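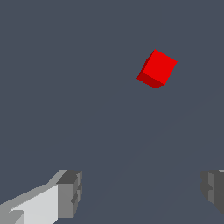
Getting the virtual cell to behave before the real one does

Filed under: Workshop diary, Robots

Print this post | E-mail this to a friend

I've had a brilliant couple of weeks and I want to get it all down before I forget which setting did what. Those of you who read the February post will know that the little pick-and-place arm in the Foddale workshop has been getting a bit sloppy. It would close on a part slightly to one side, nudge it, then lift it crooked. I'd cleaned the fingers, replaced the pads and tightened everything that could be tightened, and it still did it.

So I've gone back to the simulator. The arm has a twin in there, with the same reach and the same two-finger gripper, and I'd neglected it badly. The real gripper had been taken off and put back on at least twice since I last touched the model. No wonder a routine that ran perfectly on screen was missing on the bench!

The view I spend most of my time in is the one looking out past the fingertips. You get the tip of the left finger, a bit of the right one, plain blue-grey behind and one red cube to aim for. I love how bare it is. I used to have a whole bench modelled, with bins and a lamp and a mug, and all it did was slow the thing down and give me more to look at when I should have been looking at the cube.

What I changed, in order:

First the mounting offset. I measured the real gripper from the flange to the end of the fingers, three times with the calipers, and the model was out by 3 mm. That's a lot when your parts are small. I typed in the new figure, saved it under a new name (please do this, I have lost so much work by not doing it) and reran the approach.

Then the camera. The wrist bracket on the real arm is a Maes one and it has a slot where I'd have preferred a hole, so it can creep round if it gets knocked. Mine had. I straightened it, put a dab of paint across the joint so I'll see if it moves again, and copied the angle into the simulator. It took me until half past one in the morning and I enjoyed every minute.

Last, the approach itself. I'd been letting the arm swing in and turn the wrist at the same time, which looks lovely and makes faults very hard to find. Now it travels, stops, turns, and only then comes in with the fingers open. If something is off you can tell which part of the move did it.

I keep the cube tilted on purpose. When it's sitting square to the gripper nearly any routine will cope with it, and you learn nothing. With it at an angle you have to get the wrist turn right, and there's that darker red side face to judge it by – the sliver gets wider or thinner as the view comes round, and after a while you can read it like a gauge. I pause the run before the fingers get anywhere near and have a good look. 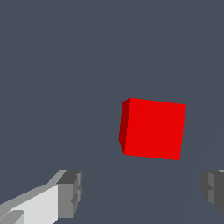 Ollix left a comment under the last post saying that a paused view is all very well, but the only test worth having is a long run with nobody touching it, and would I please do 400 cycles on the real arm before telling everyone it was mended. Fair point! I set it going after breakfast with a tray of Flustar blocks and let it get on with it.

It did the lot with 13 bad picks. Before all this I couldn't get through a cup of tea without one, so I'm thrilled. Most of the bad ones came near the end of the run, which makes me think something is warming up or working loose, and my money is on the left finger's carriage screw. I've marked that with paint as well.

Jobs still on the list: check the paint marks after every long run, grease the slide (the manual says sparingly and I have never managed sparingly), and put the date in the name of each saved offset so I can go back through them. I'd also like to try a smaller cube in the simulator with the same tilt. If anybody has a neat way of stopping a slotted bracket from creeping, short of drilling it and putting a pin through, do leave a comment. I have the drill out already and I'm trying to be patient.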